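Budget due at noon. Mélanie MacLeod had 11 tabs open and one number she hated - 191 thousand, Ernbridge's quote, nine arms, no spare grippers.

"Paston's cheaper," said Arsenault, from the door.

"Paston doesn't ship till June."

She ran the sim again. White arm, red cube, green cube. Same job the floor would get.

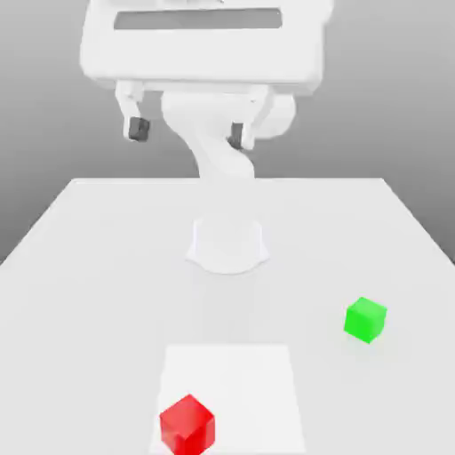
"So buy six," he said. "Lease the rest."

Lease. She hadn't priced a lease. Typed it in, teh wrong column, fixed it. Mamadano would want it in writing - two copies, signed.

26 minutes left. She picked up the phone and called Ernbridge.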